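세탁 관련 메모가 여기저기 흩어져 있어서 한 번 정리한다. 주제는 면직물의 이염과 색 빠짐, 그중에서도 붉은색 계열이다. 1월에 진한 빨강 면 타월을 새로 들이면서 세탁 조건을 바꿔 가며 기록했고, 그 결과를 옮긴다. 가정용 설비 기준이며 염색 공장 쪽 이야기는 다루지 않는다.

## 염료와 섬유의 결합

면에 쓰는 염료는 크게 직접염료와 반응성염료로 나뉜다. 직접염료는 셀룰로스 사슬을 따라 수소결합과 반데르발스 힘으로 붙어 있다. 결합이 약해서 물에 오래 담그면 다시 나온다. 반응성염료는 알칼리 조건에서 셀룰로스의 수산기와 공유결합을 만든다. 결합 자체는 가정 세탁 온도에서 거의 끊어지지 않는다.

그런데 반응성염료로 염색한 제품도 첫 몇 회는 물이 든다. 원인은 가수분해된 염료다. 염색욕 안에서 염료 일부는 섬유 대신 물과 반응하고, 이렇게 된 분자는 더 이상 공유결합을 만들지 못한 채 섬유 안에 물리적으로 남는다. 공장의 수세 공정은 이것을 빼내는 단계인데, 진한 색일수록 투입 염료량이 많아 잔류량도 늘어난다. 빨강, 남색, 검정에서 문제가 자주 보고되는 이유도 대체로 여기에 있다.

따라서 집에서 보는 색 빠짐은 두 가지를 구분해야 한다.

1. 잔류 염료가 빠지는 경우. 세탁을 반복하면 줄어든다. 천의 색은 눈에 띄게 변하지 않는다.
2. 결합된 염료가 손상되거나 표면 섬유가 마모되는 경우. 세탁을 반복하면 누적된다. 천이 희끗해진다.

대책이 서로 다르다. 1번은 초기에 충분히 빼내면 되고, 2번은 기계적 마찰과 산화제를 줄여야 한다.

## 조건

세탁기는 Maihi 드럼, 세제는 Vitaseck 중성 액체와 예전에 사 둔 Fosier 분말 두 가지를 썼다. 분말은 약알칼리성이고 산소계 표백 성분이 들어 있다. 물은 수돗물이고 경도는 따로 측정하지 않았다.

시험 대상은 같은 날 산 타월 2장이다. 한 장의 무게는 건조 상태에서 211 g. 각각 흰 면포 조각을 같이 넣고 돌린 뒤, 면포의 착색 정도를 눈으로 비교했다. 표준 그레이 스케일이 없으므로 등급은 매기지 않았고, 이전 회차의 조각과 나란히 놓고 진하다, 같다, 옅다로만 적었다. 비교는 전부 낮에 북쪽 창가에서 했다. 전구색 조명 아래에서는 옅은 분홍이 구분되지 않는다.
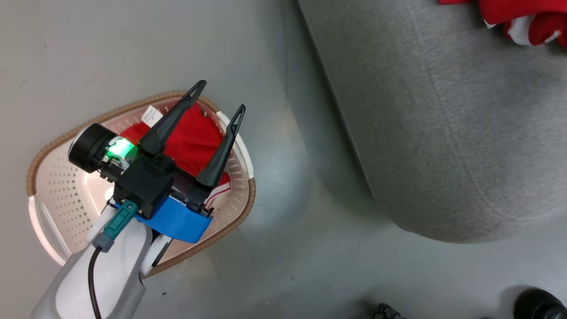
*바구니에 담긴 붉은 천.*

## 온도

찬물과 40도의 차이는 예상보다 컸다. 첫 회 기준으로 40도 쪽 면포가 확연히 진했다. 잔류 염료의 확산 속도가 온도에 따라 올라가므로 방향 자체는 당연하다. 주의할 점은 이것을 "더운물이 색을 망친다"로 해석하면 안 된다는 것이다. 잔류 염료만 놓고 보면 더운물은 단지 빨리 빼낼 뿐이고, 찬물만 쓰면 같은 양이 더 여러 회에 나뉘어 나온다. 실제로 찬물 쪽은 면포에 분홍기가 남는 기간이 더 길었다.

내가 정착시킨 방법은 다음과 같다.

- 새 진한 색 면제품은 처음 세 번을 단독으로 세탁한다.
- 첫 회는 케어 라벨이 허용하는 최고 온도로 한다.
- 헹굼을 1회 추가한다.
- 종료 후 드럼 안에 두지 않고 바로 꺼낸다.

마지막 항목이 의외로 중요하다. 젖은 천이 다른 천과 눌린 상태로 오래 접촉하면 헹굼수에 나오지 않은 염료도 접촉면을 통해 옮겨 간다. 얼룩의 경계가 또렷하고 접힌 모양 그대로라면 세탁 중이 아니라 세탁 후 방치를 의심하는 편이 맞다. 세탁 중 이염은 보통 전체적으로 고르게 나타난다.

## 소금과 식초

검색하면 소금물이나 식초에 담가 색을 고정하라는 글이 많이 나온다. 소금은 염색욕에서 염료가 섬유로 옮겨 가도록 돕는 역할을 한다. 이미 염색이 끝난 천을 소금물에 담그면 그 물속에서는 염료가 덜 나온다. 하지만 맹물로 헹구는 순간 그 효과는 사라진다. 고정된 것은 없다.

식초는 산성염료로 염색한 양모나 견에는 의미가 있을 수 있으나, 면의 반응성염료나 직접염료와는 기작이 다르다. 나도 한 번 해 봤는데, 식초에 담근 쪽과 담그지 않은 쪽의 면포는 "같다"로 기록되어 있다. 표본이 작으니 증명이라고 하지는 않겠다.

양이온계 고착제는 이야기가 다르다. Skorneno에서 나오는 제품을 써 봤고 착색이 옅어지기는 했다. 다만 타월의 흡수성이 떨어진다는 인상을 받았다. 물방울이 스며드는 시간을 재 두지 않아서 수치로는 말할 수 없다. 타월이 아니라 티셔츠였다면 계속 썼을 것 같다.
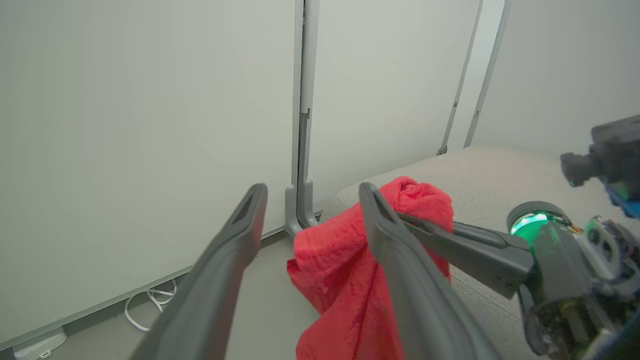

*구겨진 상태의 붉은 천. 주름의 음영이 진하다.*

## 주름과 마모

2번 유형, 즉 마모에 의한 퇴색은 주름에서 먼저 나타난다. 천이 접힌 채로 드럼 안에서 마찰을 받으면 능선 부분의 섬유만 집중적으로 깎인다. 펼쳤을 때 가는 흰 선으로 보이는 것이 이것이다. 염료가 빠졌다기보다 표면에 잔털이 일어나 빛을 산란시키는 비중이 크다. 그래서 물에 적시면 선이 거의 보이지 않다가 마르면 다시 나타난다.

확인 방법은 간단하다. 분무기로 적셔 본다. 적셨을 때 색이 돌아오면 표면 잔털이고, 그대로면 염료 자체의 손실이다. 전자는 셀룰라아제가 든 세제로 어느 정도 개선된다. 후자는 재염색 외에 방법이 없다.

적재량도 관련이 있다. 드럼을 꽉 채우면 천이 펴질 공간이 없어 같은 자리가 계속 접혀 있고, 너무 적게 넣으면 낙차가 커진다. 내 기계에서는 정격의 절반을 조금 넘길 때 흰 선이 가장 적었다. 탈수는 767 rpm으로 표시된 단계를 쓴다. 그 위 단계에서는 주름이 강하게 눌려서 건조 후에도 남았다.

분말 세제는 다섯 번째 회차부터 뺐다. 흰 빨래에서는 불만이 없었지만, 산소계 표백 성분은 일부 반응성 적색 염료와 상성이 좋지 않은 것으로 알려져 있다. 액체만 쓴 쪽과 나란히 놓으면 아주 약간 주황기가 돈다. 사진으로는 잡히지 않는 수준이다.

## 이미 물든 흰옷

마르기 전이면 가능성이 높다. 이염 부분만 문지르지 말고 전체를 약알칼리 세제 용액에 담그고, 물이 착색되면 갈아 준다. 흰색 면이라면 산소계 표백제를 40도 전후에서 쓴다. 환원계 표백제가 더 강하지만 금속 지퍼나 프린트가 있으면 쓰지 않는다. 염소계와 다른 약제를 섞는 것은 어떤 경우에도 안 된다.

건조기를 한 번 거친 이염은 성공률이 떨어졌다. 내 경우 흰 양말 한 켤레는 결국 연분홍으로 남았고 지금은 걸레 통에 있다.

## 남은 기록

타월은 현재까지 약 21회 세탁했고, 면포 착색은 여섯 번째 회차 이후 육안으로 확인되지 않는다. 혼합 세탁은 어두운 색끼리만 하고 있다. 다음에는 같은 방식으로 남색 면을 해 볼 생각인데, 인디고는 결합 방식이 아예 달라서 위의 구분이 그대로 적용되지 않는다. 마찰 견뢰도 쪽을 따로 봐야 하고, 흰 면포를 같이 돌리는 대신 마른 천과 젖은 천으로 각각 문질러 비교할 예정이다. 면포는 이번에 쓰고 남은 것을 그대로 쓴다.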